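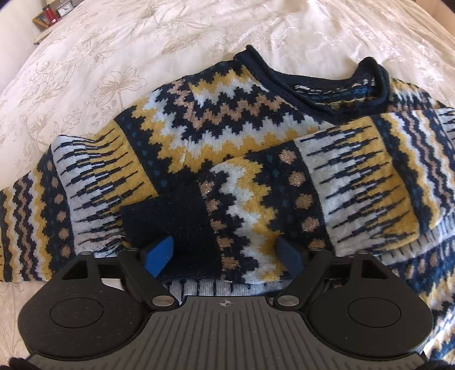 A knit jumper with its sleeves folded in, and a hand-held gripper at the cuff.

FOR RELEASE: January 2020

Housekeepers' association asks what folding robots will mean for the people who fold now

The Finduva Association of Home and Housekeeping Workers is calling on Visser Home Services to put its automation plans in writing before the Drurno folding program moves past its trial stage in February.

Under the trial, Visser staff fold customers' clothing with a hand-held gripper in place of their fingers. The recordings go to Clandari, the company developing Drurno, and are meant to teach a machine to do the same job. Visser has told staff the program will "free them up for more rewarding work." It hasn't said what that work is, or whether it comes with the same hours.

The association represents 803 workers, 261 of them employed by Visser. Members taking part report that a job they could do almost without looking now needs their full attention. A jumper has to be squared up on the bed, one sleeve brought across and then the other, all with two finger pads at the end of a black hand-held tool with metal pivots.

"I've folded clothes for a living for years and I was slow as a beginner on that thing," said Nomvula Mofokeng, a Visser housekeeper and association delegate. "Fine, I'll learn it. But my list of rooms didn't get any shorter while I was learning."

Patterned knitwear is a sore point. On a jumper covered in zigzags, spikes and dots, with the cuff of one sleeve lying over the chest, members say it takes care to pick up one layer and leave the one beneath it alone. They doubt a machine will manage it soon, and they expect to be called back to redo its work.

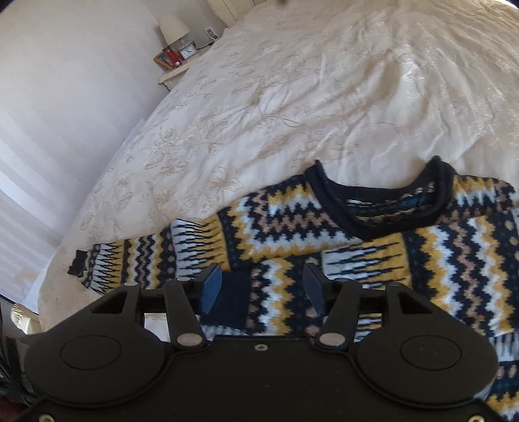 Pay and hours

Visser pays no extra rate for recorded folding. The association's position is that staff are doing two jobs: the housekeeping they were hired for, and training labour for another company's product. It wants a separate hourly rate and time set aside on the roster.

"We keep hearing that this will take the strain off people," said Yasmine Abou Zeid, the association's spokesperson. "Maybe it will. We've asked to see the evidence and we've been sent a brochure."

What the association is asking for

A written promise of no cut in hours during the trial and for 2 years after it ends.

Paid training time with the gripper, and the right to say no without losing shifts.

A plain-language account of what is recorded in customers' bedrooms, who keeps it and for how long.

The association will meet with Visser members in February to decide on next steps.

Media contact: Yasmine Abou Zeid, Finduva Association of Home and Housekeeping Workers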